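Forschung > Robotik > Meinung

Die Zahl am Ende der Tabelle

Ein Plädoyer für Versuche, die man nicht in einer Prozentangabe zusammenfasst

Seit einiger Zeit lese ich fast nur noch Arbeiten über das Lernen aus Vorführungen, und ich merke, dass ich sie immer von hinten lese.

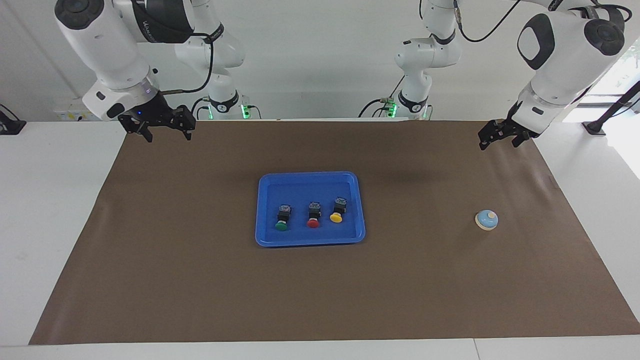 Zuerst suche ich die Tabelle, in der Tabelle suche ich die letzte Spalte, und in der letzten Spalte steht die Erfolgsquote. Danach weiß ich, ob ich den Text gut finde. Das ist eine schlechte Gewohnheit, und ich möchte in diesem Beitrag begründen, warum ich sie mir abgewöhnen will.

In unserem Projekt, das intern Tadex heißt, haben wir bis zum April 3.355 Vorführungen gesammelt. Zwei Arme, ein Tisch, ein Bogen braunes Papier und wenige kleine Gegenstände: Drucktaster mit farbigen Kappen in einer blauen Schale, daneben eine Tischglocke. Die Aufgaben klingen für einen Außenstehenden fast kindlich. Der Arm soll den Taster mit der roten Kappe greifen und neben die Schale stellen, oder er soll die Glocke einmal drücken. Wer so etwas noch nie einem Regler beigebracht hat, der fragt mit Recht, wozu man dafür Tausende von Vorführungen braucht.

Meine Antwort ist, dass wir sie wahrscheinlich nicht alle gebraucht haben. Wir haben sie gesammelt, weil die Quote mit der Menge gestiegen ist, und solange eine Kurve steigt, stellt man keine unbequemen Fragen. Erst als sie flach wurde, haben wir uns die misslungenen Versuche einzeln angesehen. Dabei fanden wir zwei Arten von Fehlern, die in der Tabelle genau gleich aussehen und die doch fast nichts miteinander zu tun haben.

Bei der ersten Art wählt der Arm den richtigen Taster, aber der Greifer schließt sich zu hoch und rutscht an der Kappe ab. Das ist ein Fehler der Ausführung. Bei der zweiten Art greift der Arm sauber und ruhig zu, nur leider den falschen Taster. Das ist ein Fehler der Entscheidung. In beiden Fällen schreibt der Auswerter eine Null. Wenn ich nun eine neue Methode habe, welche die erste Art beseitigt und die zweite verdoppelt, kann die Gesamtquote trotzdem besser werden, und ich veröffentliche einen Fortschritt. Für eine Person, die neben dem Gerät arbeiten muss, ist es aber vielleicht ein Rückschritt. Eine Maschine, die mit Sicherheit das Falsche tut, ist mir unheimlicher als eine ungeschickte.

Der Ansatz, den die Gruppe aus Indholm unter dem Namen Solo vorgestellt hat, geht hier einen Weg, der mir gefällt. Man zerlegt jeden Versuch in sieben Abschnitte und bewertet jeden für sich, auch wenn der ganze Versuch misslungen ist. Man erhält dann keine schöne einzelne Zahl mehr. Man erhält eine Zeile, die man lesen muss. Ich gebe zu, dass dies mehr Arbeit macht und dass zwei Auswerter sich nicht immer einig sind, wo das Annähern aufhört und wo das Greifen anfängt. Bei der Glocke haben wir darüber lange gestritten: Zählt es als Berührung, wenn der Finger den Knopf streift, ohne dass es klingelt?

Gegen diesen Vorschlag wird eingewendet, dass ohne eine gemeinsame Zahl kein Vergleich zwischen den Labors mehr möglich ist. Den Einwand nehme ich ernst. Allerdings bezweifle ich, dass der Vergleich heute so gut möglich ist, wie wir tun. Das Licht von einem Fenster, eine andere Unterlage, eine Schale mit höherem Rand, und schon misst man etwas anderes. Die Nachkommastelle in der Tabelle verspricht eine Genauigkeit, die der Versuchsaufbau nicht halten kann.

Ich verlange nicht, dass man die Erfolgsquote abschafft. Ich selber werde sie weiter angeben, schon weil die Gutachter danach fragen. Aber ich wünsche mir, dass neben ihr in jeder Arbeit eine Seite steht, auf welcher die Misserfolge beschrieben sind, mit einfachen Wörtern und nach Art getrennt. In unserem nächsten Bericht wird diese Seite vor der Tabelle stehen. Meine Kollegen halten das für eine Marotte, und der Entwurf ist deswegen noch nicht freigegeben.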